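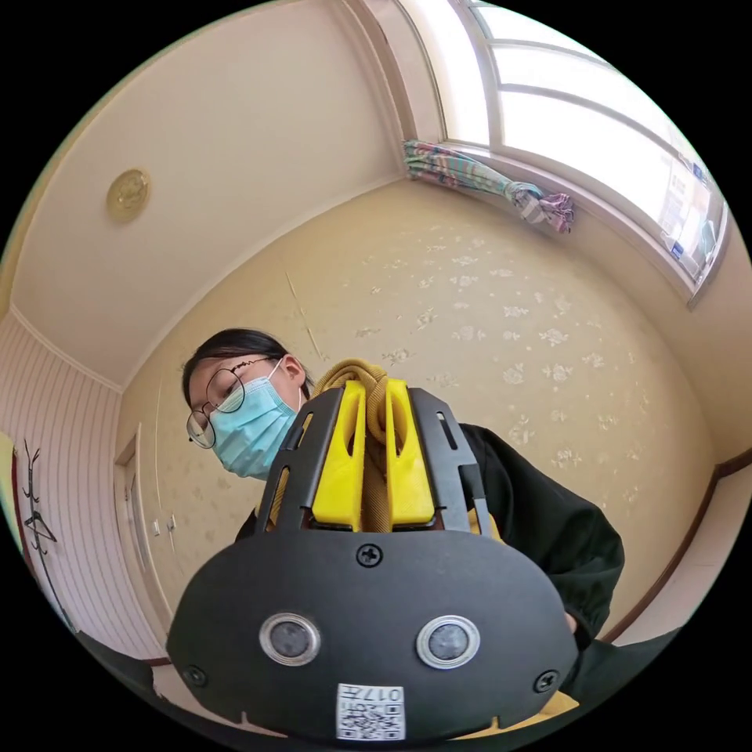

Briltatcombe Hides

The Briltatcombe Hides are a group of wildlife photography hides on private farmland at Briltatcombe, a wooded valley in the west of England. They are hired by the day to amateur and professional photographers, and are best known for kingfishers, badgers and woodland birds. The site has eight hides, three of them open all year. Bookings, guiding and the photography workshops held there are run by Helley, a small tour company which leases the land from the farm.

Contents
Setting
History
The hides
Wildlife
Workshops
Access and booking
Site rules
Reception
See also

Setting

The valley runs from north to south and is drained by a narrow stream, the Clerusier, which rises in wet pasture above the farm and joins a larger river below the old mill. The upper part is grazed by sheep and cattle. The middle part is mixed woodland, mainly oak and hazel, with some alder along the banks. The lower part was once a set of fish ponds, of which one still holds water throughout the year.

The sides of the valley are steep enough to keep the low winter sun off the stream for much of the day. This affects the way the hides are used. Those on the eastern side are let for the afternoon in winter, while those at the pond get direct light from early morning. Mist is common in the lower valley in autumn and can last until late morning.

Mobile phone reception is poor below the farm buildings.

History

The first hide was a canvas shelter put up beside the pond by the farm's owners, who let it informally to members of a nearby camera club. Demand came mostly from people wanting pictures of kingfishers, which had nested in the pond bank for several seasons. The canvas shelter was replaced by a timber one after it was damaged in a gale, and a second hide was built at the edge of the wood for visitors who had already photographed the kingfishers.

Helley took over the lease when the owners gave up the letting side of the business. The company moved the booking system online, laid a gravelled track as far as the wood, and added the badger hide and the two stream hides. It also ended the practice of letting the pond hide to two separate parties on the same day, which had caused disturbance when the parties changed over.

The present site manager is Đức Trình, a bird photographer who first came to Briltatcombe as a workshop client. Under his management the pond hide was rebuilt at a lower level, so that the camera is only a little above the surface of the water. The old floor level can still be made out on the outside wall, where the boards are a different colour.

The hides

The Pond Hide is the largest and takes three people. It is sunk into the bank, with a bench along the back wall and a shelf for beanbags under the openings. One-way glass was fitted during the rebuild but was taken out again after complaints about loss of light and softness in pictures taken at an angle to the pane. Scrim netting is now used instead.

The two Stream Hides stand on opposite banks of the Clerusier and are never let at the same time. Each takes one person. They are low, and anyone over average height will find them cramped. The upstream hide is used for dippers and grey wagtails, the downstream hide for kingfishers away from the nest.

The Wood Hide faces a small clearing with a reflection pool, a shallow lined tray set at the height of the viewing slot. Birds come to it to drink and bathe. The pool is scrubbed out weekly in summer.

The Badger Hide is let in the evening only. It is lit by fixed lamps on a dimmer, which are brought up slowly after the animals have arrived. Flash is not allowed. Its season starts in May, when cubs begin to appear regularly above ground, and ends when the nights become too cold for them to feed for long in the open.

The remaining three hides are portable. They are moved about the farm according to what is present, and in recent winters one of them has been kept in the top pasture for barn owls and hares.

Wildlife

Kingfishers are the main attraction, and are seen at the pond in every month. Breeding pairs have used both the pond bank and an artificial bank built upstream. No hide faces a nest hole directly. Perches are placed well away from the nest and are changed often, partly for variety in the pictures.

Woodland birds recorded at the reflection pool include nuthatch, great spotted woodpecker, bullfinch, marsh tit and sparrowhawk. Redstarts are seen in spring. Tawny owls nest in the wood but are rarely photographed.

Otters use the stream and have been seen from the downstream hide, usually at dusk — the operator does not advertise them and gives no estimate of the chance of a sighting. Roe deer are common. Fallow deer pass through in the autumn.

Workshops

Helley runs one-day and weekend workshops at the site. The one-day course covers camera settings, fieldcraft and the use of natural light, and the weekend course adds an evening in the Badger Hide and a session on editing. The teaching room is a converted dairy at the farm.

A separate course called Parisi is intended for people who have never used a hide before. Places are limited to two at a time, and a guide sits in the hide with the clients throughout. Cameras and long lenses can be borrowed for this course.

Under-18s may attend any of the workshops with an adult. They are not admitted to the Stream Hides.

Access and booking

The site is reached by a single-track lane from the village. Visitors park at the farm and are taken down to the hides on foot or by farm vehicle. The Pond Hide can be reached by wheelchair along the gravelled track if arranged beforehand. The Stream Hides cannot.

Bookings open 30 days ahead for the portable hides and a season ahead for the others. Clients wanting the Pond Hide in spring are often placed on a waiting list. A booking can be moved once without charge. Refunds are given if a hide is flooded but not for poor sightings.

Site rules

Clients must be in the hide before first light for morning sessions and may not leave it without contacting the guide by the radio provided. Food may not be put out by clients. Playback of recorded calls is forbidden anywhere on the farm, and drones may not be flown. Dogs are not permitted, including in parked cars.

Reception

Reviews by visiting photographers have generally praised the low angle of the rebuilt Pond Hide and the upkeep of the reflection pool. Criticism has centred on the price of the Badger Hide and on the similarity of the kingfisher pictures taken at the pond, where the background is the same reedbed in most directions. The change of perches was introduced partly in answer to this second point.

See also

Bird hide
Nature photography
Fieldcraft
Reflection pool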